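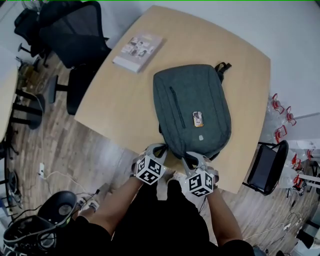
Temell Hand Gripper Pair, demonstration set

Product group: teaching by hand, two-arm tasks
Available for: purchase, monthly hire, visit at our demonstration room
Page last changed: 25/02/2023

The Temell pair is a set of two hand-held grippers for recording how a person does a job with both hands. You hold one gripper in each hand and do the task as you would normally do it. The recording is then used to train a robot arm with the same fingers. No robot is needed during the recording, and so the set can be used on an ordinary table in an ordinary room.

We show the set to visitors at our open days, and also by appointment. On this page you will find what the set contains, what you can try during a visit, and the questions we have been asked most often.

What is in the set

Two grippers, left and right, with grey plastic fingers
Two marker cubes, white with black-and-white square patterns, one for each gripper
One head strap with camera mount (camera is sold separately)
One spare pair of fingers
One carrying case
Printed setup guide in English and French

Technical data

Weight of one gripper with cube: 292 g
Opening of the fingers, maximum: 71 mm
Finger material: plastic, replaceable without tools
Trigger: mechanical, for the index and middle finger
Warranty: 3 years, fingers excluded

The cubes must stay clean. A fingerprint on the white surface is not a problem, but a scratch over a black square can disturb the tracking. Please do not write on the cubes with a pen, also not on the inner side.

What you can try at a visit

The visit starts at the table. We first show the task one time, then you put on the head strap and take the grippers yourself. Most people need a few minutes before the fingers feel natural. It is normal to press too hard in the beginning.

Soft objects are the part of the demonstration which visitors ask for most. With a backpack lying flat on the table, one gripper presses on the lower left edge and the other one clamps the lower right corner. A hard box would be easier. Fabric gives way under the fingers, and the operator must decide how much material to take between them. This is exactly the kind of handling we want to record, and it is difficult to program by hand.

The other stations change from one open day to another. In January we had folding of towels, closing of lunch boxes and putting books into a bag. If you would like to try one special task, write to us before your visit and we will try to prepare it. You may also bring your own objects. Please nothing with liquid inside, and nothing heavier than you would lift with two fingers.

After the recording we look together at the result on the screen. You will see the path of both grippers and the moments when the fingers close. If a cube was hidden from the camera, for example behind your own arm, the path has a gap there and we explain how to avoid it. You can take your recordings home on a memory stick.

Practical information for visitors

A visit takes about 40 minutes for one person. Groups are welcome, but only one person can work at each table, so please plan more time. Wear comfortable clothes. Long and wide sleeves should be rolled up, as they can cover the cubes. Glasses are fine under the head strap.

Children can try the grippers together with an adult, if their hand is large enough to reach the trigger. There is no age limit from our side.

The demonstration room is on the ground floor of the Gosselin building, second door after the reception. Parking is behind the building. The lift is not needed. Coffee and water are available, but we ask you to drink them away from the tables.

Visits are guided by Younes El Ouafi, who is also the person to contact for hire and for technical questions before you order. He speaks English, French and Arabic.

Software

The set is delivered with a licence of Dodix Recorder. It reads the camera picture, finds the cubes and saves the movement of each hand separately. The files can be opened in Sternance, or exported in a plain text format if you use your own tools. One licence is for one computer. Moving the licence to another computer is possible, you only have to sign out on the old one first.

Questions from our last open days

Can I use only one gripper?
Yes. The software has a setting for one hand. The grippers are however sold only as a pair.

Are left and right really different?
The fingers are the same. The handle and the position of the cube are different, and each cube has its own pattern. If you exchange the cubes by mistake, the software shows your hands crossed.

Does the table matter?
A light table with a dull surface works well. Glass and polished metal give reflections and we do not recommend them.

Can it pull a zip?
A zip with a large puller, yes, after some practice. For very small pullers the standard fingers are too thick. We are testing a narrower finger, but I cannot promise a date.

Do I get tired?
After half an hour of recording, most people feel it in the wrist. We advise short sessions with a break between them.

Is it possible to hire the set without buying?
Yes, from one month. The price of the first month is taken off if you buy the set later. The head strap is cleaned after each hire.

Ordering and booking

For a price, please use the form at the bottom of the page and tell us your country, since the transport is calculated separately. For a visit, choose "demonstration" in the same form and write two possible dates, the number of persons, and which task interests you. You will get an answer by e-mail. If the date is not possible, we will propose another one.

Related products: Temell spare fingers (standard), Temell marker cube left, Temell marker cube right, Temell head strap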